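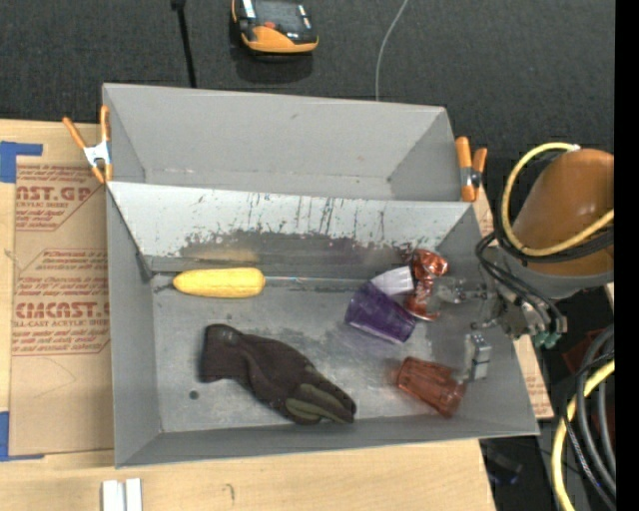 Zeltham toy library to stay open after council agrees new lease

The toy library in Zeltham will keep its rooms on Rätsep Street for another five years. The district council agreed the new lease on 2026-08-24, after a summer in which many families believed that the service would close.

The library lends toys, puzzles and outdoor games to families with children under eight. At present it has 412 member families, and 70 of them joined after March, when the news about the lease first appeared in the local paper. Members pay a small yearly fee and can keep each toy for three weeks.

The old lease ended in June, and the council had planned to sell the building. Under the new agreement the library will pay 900 euros a month, the same as before, but it must take over the cost of heating. The ground floor will be shared with the Brollel language school, which needs two classrooms in the evenings.

"We are very relieved, but the heating worries me," said Elīna Juška, who has managed the library for six years. "The windows are old, and in winter we spend a lot already. We have asked for help with new ones and we are waiting for the answer."

Councillor Indrek Paulauskas said that the sale of the building was not cancelled, only moved to a later time. He voted for the lease together with most of his group. Two councillors voted against it and wanted the rooms to be offered on the open market.

Parents had written many letters to the council during the summer. Priya Boateng, a mother of twins, borrows mostly building sets and board games. She said that her flat is too small for keeping toys which the children use for one month and then forget. "Also I meet other parents there — this is half of the reason why I go," she added.

Some things will change from the autumn. The library will open one hour later in the mornings, and the late evening opening will stop, as the language school will use the entrance hall at that time. Pretend food and toy kitchens, for which there is now a long waiting list, will be lent for two weeks in place of three. Large items such as slides and balance bikes must be booked by telephone.

The repair corner will move to the back room. Leidy Alvarado, who mends the broken toys, has asked members to bring back loose pieces even when they are damaged, and to put them in a bag with the name of the toy written on it.

The library is closed for the move until the middle of September. Toys which are due during this time can be returned in the first week after the opening, and no late fee will be taken.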